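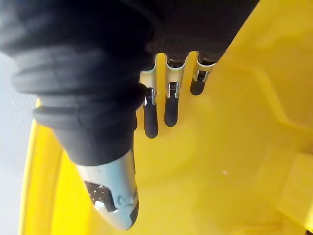 Yanti Manurung
Moderator, Shorts & Indie Features board

Thread: Composer credit on a short – who gets the card?
April 6, 2021

yanti_m wrote:
Moving this out of the introductions thread bc it was eating it. Original question was from gilsoo_cuts, pasted below. Keep it civil please, last one got locked.

gilsoo_cuts wrote:
OK so. Cut a 14 minute short called Uller over the winter. Director had a composer on board from December, she wrote three cues, we temped with them, everyone happy. Then she got a series and had to leave. Second composer came in, did the rest, and reworked one of her cues pretty heavily. Same melody, new everything else.

Director wants a single card, "Music by" second guy, first composer goes in the thank yous. I think that's wrong. Not my call, I'm the editor, but I'm the one building the end crawl and my name's on this thing too. What do people normaly do?

– Gil-soo Joo

fawan_score wrote:
Composer here. Thank yous is an insult. If her melody is in the picture she's a composer on the picture. Shared card or "Additional music by". Has anybody asked her??

Also what does her agreement say. Please tell me there's an agreement.

gilsoo_cuts wrote:
There's an email. It says "credit as composer" and a fee of 742. Thats the whole email.

fawan_score wrote:
Then she gets credit as composer. Done. You don't need a forum for this one.

Ankit S wrote:
Not so fast. That email was written when she was doing the whole score. She didn't do the whole score. I've directed four shorts and if someone walks at the one third mark I'm not giving them top billing next to the person who pulled two all-nighters to make the mix date.

"Additional music" is fair. Shared main card, no. Festival programmers look at the main cards and they call that person for the Q&A.

fawan_score wrote:
"Walks" is a bit much, she got paying work. And the email doesn't say "credit as composer if you finish". You wrote a loose email, you live with a loose email.

Ankit S wrote:
I didn't write it lol

yusri_y wrote:
Sound mixer, have been through this from the other side. On Tendolik we had three music people by the end. What we did:

Main card – Original Music by (the one who did most of it)
Next card, same size – Additional Music by (the other two, alphabetical)
Then every cue listed by title in the crawl w/ writer names

Cue list is the important bit. It's what the royalty people go by, the pretty card up front is mostly for feelings. If the reworked cue has both names on the cue sheet she's covered for the part that pays.

gilsoo_cuts wrote:
We don't have a cue sheet.

yusri_y wrote:
Make a cue sheet!! Tonight. Title, in and out times, duration, who wrote it, what percent each. It's a one page doc. For a short it takes maybe an hour and if it ever airs anywhere you'll be so glad.

For the reworked one the two of them have to agree the split in writing. 50/50 is what most people land on but it's theirs to decide, not the director's.

fawan_score wrote:
This. And don't let the new guy "arrange" her out of it. Melody is hers.

Ankit S wrote:
Depends how heavily he reworked it tho. If it's four notes in common over a totally different thing, come on. Gil-soo can you post the two versions?

gilsoo_cuts wrote:
Not without asking them. It's more than four notes. My mom hummed along to both.

Ankit S wrote:
ok fine that's a shared cue then

halim_fan_club wrote:
Slightly off topic but the database sites only let you put one person under the main composer heading on a short right?

yusri_y wrote:
No, you can put as many as you like, with an attribute after the name. People did it wrong on Halim for years and nobody fixed it. Match whatever's on screen. If the screen says additional, the listing says additional.

gilsoo_cuts wrote:
Update. Called the director, went better than expected. She hadn't thought of it as a demotion, she'd seen thank yous on another film and figured that was the form. She's ok with Yusri's version, main card + additional card same size. Texted the first composer, she's fine with additional as long as the cue sheet has her on the three.

Second composer hasn't answered yet. He's scoring Zerus and is underwater.

fawan_score wrote:
Good. I still think shared main card but if she's happy I'm happy. Get it in writing from her, a text is a start, an email's better.

Ankit S wrote:
Called it, additional music :)

fawan_score wrote:
You called it and then argued she maybe didn't write her own cue, but sure

yanti_m wrote:
Ok you two. Leaving this open til Gil-soo hears back from the second composer. Will pin Yusri's cue sheet post, if anyone has a blank template they're allowed to share, drop it in the files section and I'll link it from here.

gilsoo_cuts wrote:
Thx all. Crawl is 60 seconds now btw. Longer than two of the scenes.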